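Laxdal Storage Tubs by Cleton

Frosted tubs for cupboards, shelves and under the sink

We have been selling the Laxdal tubs for long enough now that some of our customers come back and simply ask for "the usual ones", which always cheers us up. They are plain things, and we won't pretend otherwise. They hold the bits and pieces that would otherwise slide about at the back of a cupboard, they wash easily, and they stack without a fight. If you have ever gone looking for a roll of freezer bags and come out with a torch, a candle and a packet of seeds instead, you are exactly the sort of person we had in mind.

The range began with Jenő Medve, who ran our little shop in its first years and was forever moaning (his word!) about storage boxes you couldn't see into. He had a cellar full of solid blue ones, all labelled, and all labelled wrongly by the end. So when we sat down with our moulders to talk about a tub of our own, the first thing on the list was that you should be able to tell the clothes pegs from the shoe polish without taking the lid off. Frosted plastic was the happy middle. Clear plastic shows every scratch and every crumb, and you end up tidying the inside of the tub as well as the cupboard, and life is a bit short for that. 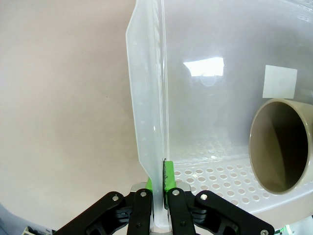
Frosted side wall with its outward-angled lip.

Choosing your size

Laxdal comes in Small, Medium and Tall. The Small is a good one for a desk drawer or a bathroom shelf, and it's the one we sell most of as presents, oddly enough, usually filled with soap or baking things. The Medium fits nicely in an ordinary kitchen cupboard, two side by side, with a little room left at the front for your fingers. The Tall is for awkward stuff – bottles of squash, rolls of baking paper, knitting needles, that sort of thing – and it is happiest on a low shelf where you can look down into it.

If you're not sure, measure the inside of your cupboard with the door open and take off a little for the hinges. People nearly always forget the hinges (I did, in my own kitchen, and had to give a whole set to my sister). Then have a look at the size chart further down, or ring us and we'll talk it through. Bilal Issa answers the phone most mornings and has a very good head for cupboards.

Lids

Lids are sold separately. We did go back and forth over this, and Arnar Bech still thinks we should put them in the box, but so many people told us they had a stack of lids doing nothing that we decided to let everybody buy what they need. Small and Medium share the same lid, which is handy. The Tall has its own. All of them press on rather than clip, so there are no little hinges to snap, and you can write on them with a china marker and rub it off again with a damp cloth.

The lids keep dust out very well. They are not airtight, so please don't use them for flour or anything that wants to stay crisp. For that we'd point you towards the Histisov jars on our kitchen pages, with the rubber seal.

What people keep in them

We asked for your ideas in our July newsletter and had a lovely pile of letters back. Eyvindur Juhl wrote to say that he keeps his whole bicycle repair kit in a Medium and carries it out to the yard in one go. Another customer has a row of them in her greenhouse, one for string, one for labels and one she calls "sundries", and I think every home has a tub of sundries whether it's written on the side or not. Several of you use them for children's parties and picnics, with cups and napkins in one and candles and matches well out of reach in another. 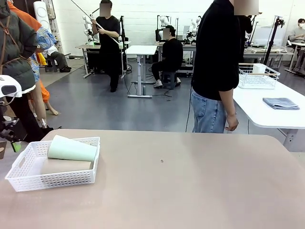

For parties in particular, I'd say keep the cups and plates together and put the food things somewhere else entirely, so that you can lift down what you need the night before and not go hunting through icing sugar for a stray napkin. A Tall will take a good sleeve of paper cups standing up. Once the party's over, anything unused goes straight back in and up on the shelf until the next birthday, and you'll know at a glance whether you need to buy more.

The other use that keeps cropping up is shoe care. Brushes, cloths and tins of polish make a mess of a drawer, and a Small with a lid on keeps it all in one spot by the back door. Put a bit of old cloth in the bottom if your tins are leaky.

Washing and looking after them

Warm water and washing-up liquid will do for nearly everything. You can put the tubs in the top rack of the dishwasher on a gentle wash, but do keep the lids out of it, as the heat can bend them and then they never sit quite flat again. Sticky labels come off with a dab of cooking oil left on for a few minutes. Please don't use wire wool or scouring powder – it dulls the frosting in patches and there is no getting it back.

Keep them out of strong sun if you can. A tub on a south-facing windowsill will go a little yellow over the years. It'll still hold your pegs, of course, but it won't look as fresh as its neighbours.

Stacking

With lids on, Smalls and Mediums can be stacked 4 high on a level shelf. Talls can go 2 high and no more, please, as they get wobbly when they're full. Without lids, the empties nest inside one another, and if they ever stick together (they do sometimes in cold weather), stand the lower one in warm water for a minute and give the top one a gentle twist.

Delivery and returns

Orders go out from our Filport warehouse, where Valdemar Bach and his team pack everything in paper and card. Single tubs travel nested in a sleeve, and larger orders come in a sturdy box that is well worth keeping. Orders placed before 2 in the afternoon normally leave us the same working day. If something arrives cracked, just send us a note with your order number and we'll put a new one in the post. There's no need to send the broken one back.

If you've changed your mind, that's quite all right too. Unused tubs and lids can come back to us within 3 weeks for a refund, and we only ask that you take your own labels off first.

Schools, clubs and larger orders

We're always glad to hear from schools, playgroups and village halls. The largest order we've packed so far was for 500 Smalls, which took over the whole of the packing room and a good part of the corridor as well! Prices come down as the numbers go up, and we can send a single tub ahead so you can try it on your own shelves first. Write to us with the sizes you'd like and where they're going, and Arnar will come back to you with a price.

At a glance

Range: Laxdal
Made for: Cleton
Sizes: Small, Medium, Tall
Finish: Frosted
Lids: Sold separately (Small and Medium share a lid)
Stacking with lids: Small and Medium 4 high, Tall 2 high
Dishwasher: Tubs on top rack, gentle wash; lids by hand
Returns: 3 weeks, unused

You may also like
Histisov sealed jars
Laxdal lids, Small/Medium
Laxdal lids, Tall
China markers, black or red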